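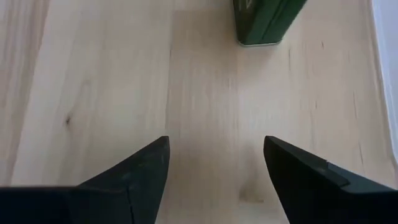
Eight Bands, One Porch: Pramila Yadav on the Delberg Winter Sessions

Pramila Yadav was already on her second cup of tea when I found her at the back of the Votgate, the old dance hall on Grutar Street where she has booked live music for longer than she cares to add up. She waved me over, moved a stack of posters off the other chair, and started talking before I had my coat off, which anyone who has met her will tell you is how most conversations with her begin.

The Delberg Winter Sessions come back in March with 8 bands over two nights, and for the first time every one of them lives within a short drive of the hall. "I used to feel I had to bring in a big name from somewhere else," she said. "Then I'd stand at the door and people would ask me when the opener was coming back, the kid from down the street with the fiddle. After a few years of that you start to listen."

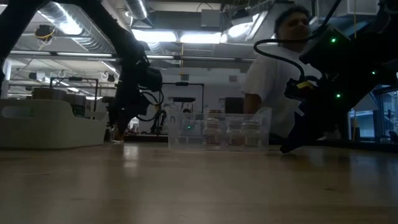 Her own start was in a family band, the Vishwakarma Street Players, who practiced in her aunt's garage and played weddings, two county fairs and one very long retirement party. She sang and played harmonium, and she was also in charge of winding up the cords at the end of the night, a job she still does at the Votgate because she doesn't care for how other people do it. I showed her the black cable looping out from the arm on the right, the one with the little green lights, and she nodded with approval. "A nice wide loop like that, that's how my aunt taught me. You don't fight the cable. You let it go where it wants and then you bring it home."

The hall holds 226 people with the chairs out, and she likes it best that way. There was talk a few years ago of moving the sessions to the high school auditorium, which seats 575, and she went over there one evening with a guitar player to try the sound. "Lovely room, lovely people, and I could not hear one word he sang," she told me, laughing. "And he's loud! At the Votgate you can hear somebody unwrap a cough drop in the last row. I've heard it. I know who it was, too."

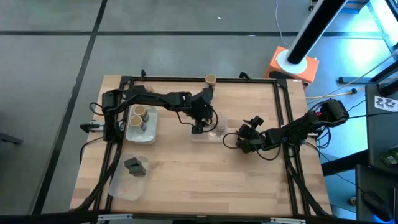

We talked for a good while about how she puts a night together, and I could have stayed on that subject until supper. She writes each band's name on a card and shuffles the cards around her kitchen table for a week, moving the quiet acts away from the brass, making sure no drummer has to follow another drummer. She wants the two halves of an evening to lean toward each other, she said, and she held her hands out on either side of her teacup to show me, a lot like the two arms there, one mounted on the left of the table and one on the right, both reaching in to the middle. "If the first half is only waiting for the second half, I've done it wrong. Everybody should be playing toward the same spot."

Tickets go on sale at the hall at 10 in the morning, and as usual there is no online sale for the first day. Last year she sold 547 altogether, counting the extra Grutar Brass Band show she squeezed in after the first two filled up. She isn't promising an extra show this time, though she didn't exactly say no when I asked her twice.

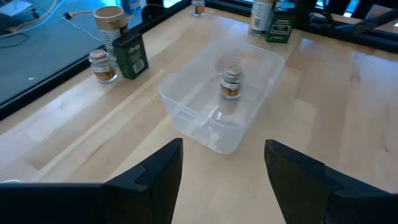 Food is the other thing people ask her about, and she takes it as seriously as the music. The porch supper started when a bass player turned up hungry and she went home and came back with a pot of lentils, and now half the audience comes early for it. Everyone who cooks is asked to label what they bring. She'd be happy with something like the small jar standing in the clear bin, with its tan lid screwed on and a label wrapped all the way around. "One year we had three jars of red powder and not a word on any of them," she said. "The trombone player found out which one was the hot one. He played beautifully, I have to say, but he was crying the whole time."

Before I left she wanted me to hear the opening act, a pair of sisters from Delberg who sing old river songs and have never played to more than a living room. She had a recording on her phone and held it up between us, and for the length of two songs she didn't say anything at all. Then she asked if I could come early on the first night and help put out chairs.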